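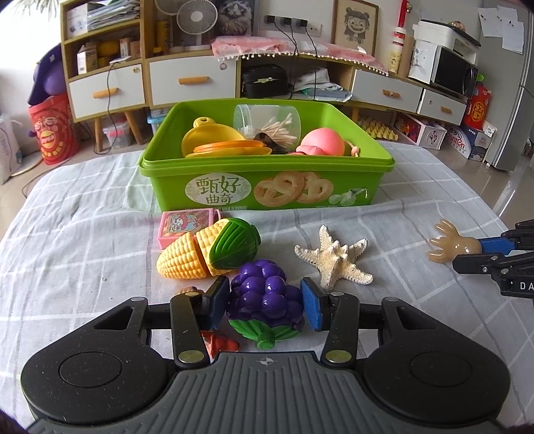

Fingertips closing on the toy grapes.

Getting gripper width from the camera in Plunum

By Attila Kocsis

Our hand-held grippers have no encoder on the fingers. The opening width has to come out of the video, and the policy needs it for every frame. This page covers how to set up the width tracker in Plunum, check it on one episode and then run it over a whole session. It assumes you have already imported the video and calibrated the lens.

1. Make a tip template

Open an episode and find a frame where both fingertips are in clear view with nothing between them. Draw a box round each blue pad and choose Save as template. Keep the boxes tight. If the black part of the finger is inside the box, the match will slide down towards the joint when the light changes.

Do this once per gripper. Two grippers that look the same will still differ a little in how the camera sits, and a template from one gives a small but steady offset on the other.

2. Limit the search area

The fingers can only move along a short arc, so there is no need to search the full picture. Under Tracker, set the search region to a band that covers both tips from fully closed to fully open. Leave out the left and right borders. In two-handed sessions the other gripper comes in from the side, and it has blue pads too. Most of the bad widths in our first Larkstead batch were the tracker jumping across to the wrong hand.

3. Set the two end points

Scrub to a frame with the gripper fully shut on nothing and press Mark closed. Then go to one with the fingers as wide as they will go and press Mark open.

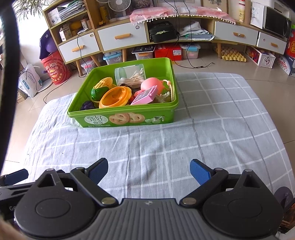
Plunum stores the distance between the pads at each end and maps everything in between to a value from 0 to 1. Measure the real opening with a ruler if you want millimetres and type it into the Scale field. The mapping is done after lens correction, so check that Undistort is ticked. With a wide lens, straight lines bend towards the edges, and an open gripper will read too narrow without it.

Don't mark the closed end while the gripper is holding something. With soft or hollow objects it is easy to take a firm grip for a shut one, and then every grasp in the session reads as zero.

4. Check one episode

Run the tracker on a single episode and open the plot. My test episode is 824 frames long and the curve should be mostly flat stretches joined by smooth slopes. Look for these:

Spikes one or two frames wide. Usually motion blur. Turn on the median filter and leave the window at the default.

A flat line at the last good value. The tracker lost a tip and is holding. Check the confidence trace underneath. When I packed toys into a tin, this happened at frame 41, with the tips down behind the rim.

A slow drift over the episode. The camera mount has moved. Throw the episode out.

Gaps of up to 6 frames are filled by straight interpolation. Anything longer is left empty, and you should fix it by hand or drop that part.

5. Run the batch

From the session folder:

plunum width --session . --template left_tip.json right_tip.json --chunk 2000

The chunk value is the number of frames held in memory. Lower it if the job gets killed. On my machine a morning's recording takes nearly as long to process as it took to record, so I start it before lunch.

The output is one file per episode with three columns: frame, width and confidence. The training loader picks it up by name. Do not rename the files.

6. Mark grasps from the width

Once the widths are in, Plunum can suggest grasp and release points. It looks for a slope down that ends in a flat stretch above the closed value. This works well for rigid things. Squashy objects keep giving after the first contact, and the suggested point comes late — move it back by hand to the first frame where the object touches both pads. If the fingers close all the way, it is listed as a miss. Keep the misses but tag them, as the loader skips them unless you ask for them.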